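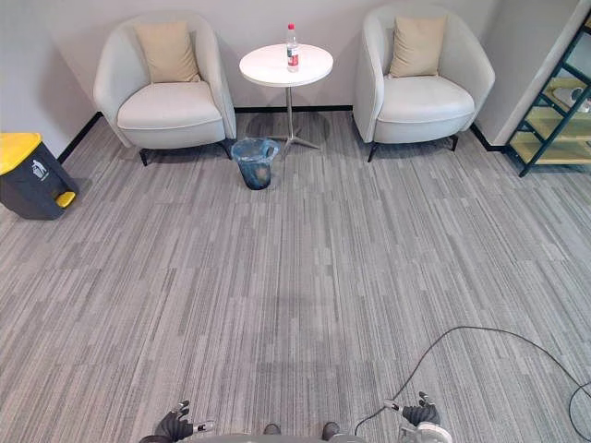 I finished the year of walking to the river! All 365 days of it, every single one, and I've been grinning since I got home and hung up my jacket.

Some background for those of you who found this blog through the soup posts. Last April I decided I would walk from my front door in Handale down to the Unen and back, every day, for a year. It's a small river. Most people in town cross it on the way to the grocery store and never look over the rail. I was one of those people for a long time, and I only started paying attention when the footbridge by the old mill closed for repairs and I had to go the long way, along the bank, through the alders. I was late for a dentist appointment and I didn't care one bit. There was a heron standing in the shallows with its neck all folded up and I watched it until my feet got cold.

So, the walk. It's 2 miles there and back if I take Fontana Street, a little more if I go up past the allotments, which I almost always do in summer on account of the sweet peas. Early on I kept trying to make it a big thing. I had a podcast list. I had special socks. By the middle of May I'd dropped the podcasts and I haven't missed them (the socks are still great, I wear them constantly).

What I wasn't ready for was how much a river changes from one day to the next. I thought I'd be bored by August. Instead August was when the water got so low and clear that I could see the whole bottom, all those long green weeds combed out in one direction, and little fish holding still in the gaps between them. Then it rained for most of a week and the whole thing turned the color of milky tea and came up over the stepping stones. I went down at 6 in the morning to look at it, then went again after supper, which I suppose makes up for the day in November when I had a fever and only got as far as the bridge before turning around. I'm counting that one. The bridge is over the river!

Winter was my favorite part, and I would have bet money against that. In January there is hardly anybody on the path and you can hear everything. Ice makes a creaking, ticking sound along the edges when the sun gets to it. I started carrying a thermos of black tea and a heel of bread with butter, and I'd have it on the flat rock below the weir. I've eaten in some nice restaurants and I can't remember most of what I had, but I remember that bread.

I kept a notebook too, one line a day, nothing fancy. I read it straight through last night and some of it is very dull. "Gray. Wind from the left." "Same as yesterday but with ducks." There's one from September that only says "wasps." But there are entries in there that bring the whole day back, smell and all. "Kingfisher under the willow, then again at the bend." "Somebody has painted the bench blue and it's still tacky." (I had a blue stripe on my good pants for weeks.) I typed up the lines from the first half of the year and they came to 1,814 words, so I may put them up here in chunks if anyone would like to read about wind.

A few of you have asked what boots I wear. They're plain brown lace-ups, resoled once, and I rub wax into them when I remember. For heavy rain I have a long coat that makes me look like a lighthouse keeper. I tried an umbrella twice and gave it up, it catches on the alders.

If you're thinking of doing something like this, pick a place close enough that you can go when you don't feel like it. I love the lake at Irora, it's far prettier than our river, and I would have quit by the second week if I'd had to drive there. The Unen is right at the bottom of the hill. I could be down there before the kettle had cooled.

This morning I went down again, day 366, no notebook. The alders have their catkins out and there's a new branch jammed against the middle pier of the footbridge, a big one, with a tennis ball stuck in the fork. I want to see how long it stays there. I'm going back tomorrow to check on the tennis ball.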